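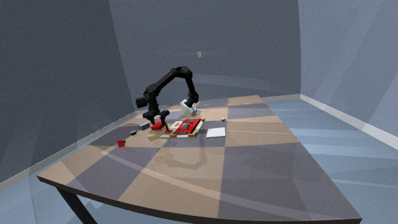 Hawthorne Rule (golf)

The Hawthorne Rule is a local rule in amateur golf under which a player who loses a ball must stop looking for it after 2 minutes, or buy a drink for everyone waiting behind. It takes its name from the Hawthorne course, a short and rather damp layout of 10 holes.

Origin

The rule was drafted by Elin Hopkin, then club captain, after a October medal round in which one group of four finished by torchlight. It was adopted the following spring — by a narrow vote, the slower members having arrived late.

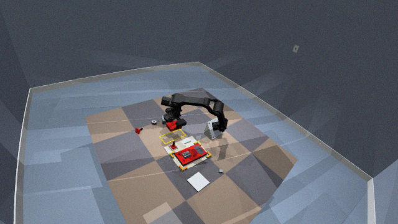 Reception

Faster players welcomed the rule. Neusa Rangel, writing in the club newsletter on 31/08/2020, called it "the only regulation here that has ever improved the bar takings". Critics noted that the wealthier members simply carried on searching and paid up. A proposal to extend the rule to practice swings was defeated.

See also

Pace of play
Lost ball
Provisional ball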